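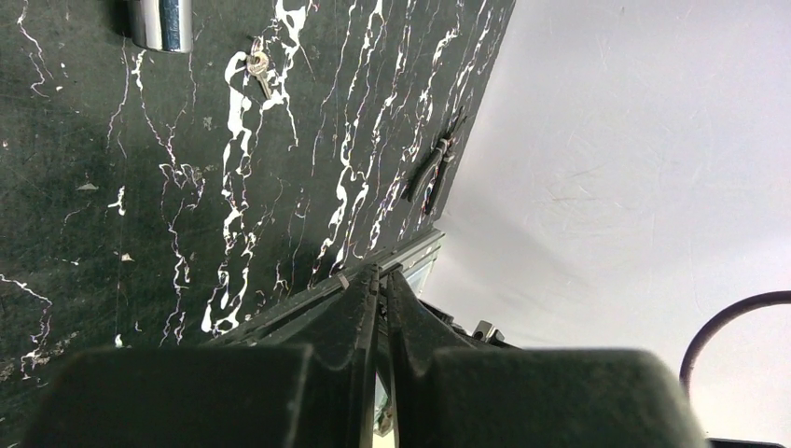 Figure 2. Key and pliers on the work surface.

Section 2. Sorting and Checking Locks and Keys

2.1 Purpose

This section applies to all locks issued from the Wurnia storage room. It covers small padlocks, cable bike locks and the keys that belong to them. Staff who handle locks for the Flindeo bicycle shelter must also read Section 3.

2.2 Preparing the surface

1. Clear a flat, hard tabletop. A dark surface is preferred, as small keys are easier to find on it.
2. Set out the locks to be checked, the loose keys and one pair of pliers.
3. Keep each key apart from the others until it has been matched.

Note: Keys without a tag are to be entered in the key register as "unmatched" before work begins.

2.3 Checking a padlock

1. Lay the padlock on its side and find the keyhole.
2. Insert the key fully. Do not force it.
3. Turn the key until the shackle releases, then close the shackle by hand.
4. Repeat once. If the shackle sticks, set the padlock aside for service.

CAUTION: Do not use pliers to turn a key. A key that breaks inside the lock cannot be removed at the table, and the lock must be withdrawn.
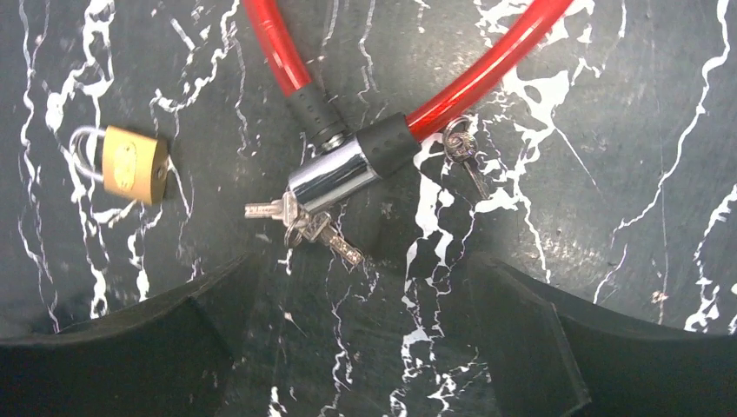
2.4 Checking a cable lock

1. Run a gloved hand along the full length of the cable. Withdraw the lock if the plastic coating is split.
2. Examine the rubber sleeve at each end of the lock head. Sleeves must sit firmly and must not slide along the cable.
3. Unlock the head and separate the cable end. Wipe both parts with a dry cloth.
4. Reconnect the cable, lock it and pull firmly.

Note: Cable locks are stored in a loose coil. Tight bends will damage the cable over time.

2.5 Records

Enter each lock in the register with its shelf number. Padlocks are kept on shelf 67 and cable locks on shelf 345. Questions about unmatched keys should be directed to Diễm Võ at the storage room desk. Withdrawn locks are handed to Tuấn Lý with a completed return slip.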